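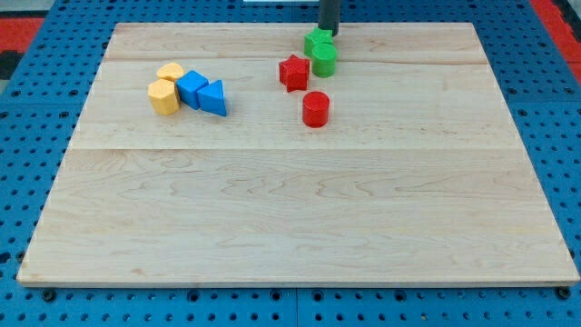
Evetti tabletop arm kit – worth it for sorting demos?

Print this thread | E-mail this thread

senthil_m
Has anybody here put real hours on the Evetti kit? I'm talking about the small arm with the block set and the Hosbridge software bundle. I've been running mine on the maple board since August and I keep going back and forth on whether to keep it. Mostly I do color sorting, yellow and blue on one side, red and green on the other, and when it behaves it's a joy to watch. When it doesn't I want to box the thing up and mail it back. The arm itself feels solid. The software is where I start grumbling, the save dialog alone took me an evening to figure out.

Also the manual is 30 pages and I swear half of it is about the power supply.

Senthil Mudaliar

pirjo.r
I have the same kit and I like it a lot more than you do, I think! The blocks are the best part for me. You get real variety in the shapes (stars, cylinders, cubes, the hexagon one) so you find out fast if your grasp settings are any good. My cylinders go fine all day long. The star is a pain. If the gripper comes in over a notch it slides, and then you're chasing it across the board.

What software version are you on? The one that shipped with mine was awful and the next one fixed the save thing.

dmussa
Gonna disagree with Pirjo on this one. The blocks are fun but anybody with a 3D printer can make a set over a weekend, and you're paying real money for them in the bundle. I'd buy the bare arm and skip the extras. I did that and put the savings into a better light, which helped my picks way more than fancy shapes ever did.

Dennis

pirjo.r
Well sure, if you own a printer and like fussing with it. I don't! I wanted to open a box and have it work – and it did, mostly.

senthil_m
Fair points both. Dennis, I don't have a printer either so the bundle made sense for me. Pirjo, I was still on the shipped version (oops). Updating tonight.

Layout I keep coming back to is the one with everything toward the back and the near half of the board left clear for drop-offs. Crowding is my big problem. Going down on a green one with another green right next to it makes me nervous every single time.
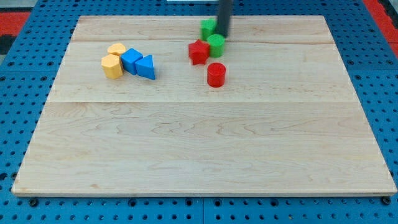

rubylee_s
Does the Hosbridge software come with the arm, or do you pay for it separately?

dmussa
It's included for the first 12 months, and after that you pay yearly if you want updates. The version you've got keeps working if you don't renew.

rubylee_s
OK that's better than I figured, thanks. I'm looking at it for an after-school club and a surprise bill would kill the whole idea. I was leaning toward the Jacobs one just for the price.

suchen_lu
Had the Jacobs, sold the Jacobs. Cheaper, yes, but I went through two grippers and the replacement took forever. With kids I'd spend the extra. Senthil, on the crowding – turn the approach speed way down for the last bit and pick the outside pieces first. There's a setting called pick order, it's buried under Advanced, and it's set to nearest by default. Change it.

dmussa
Or just space them out more. I still say people try to fix with settings what they could fix by moving a block over.

suchen_lu
Then what are you testing, Dennis? Anything can pick up a block that's standing by itself.

dmussa
Repeatability! I want the same pick over and over before I make it hard. But OK, we want different things from it.

senthil_m
Updated last night, and the save dialog is normal now, thank you Pirjo. Found pick order too. Haven't had time for a long run but I'm feeling a lot less like returning it. Only complaint left is Hono, the shop I bought from. I asked them twice about a spare fingertip set and got the same canned reply both times. Anyone got another place for parts?

pirjo.r
I got mine straight from Evetti, slow but they showed up. Ask for the soft ones, they're so much better on the star.

Print this thread | E-mail this thread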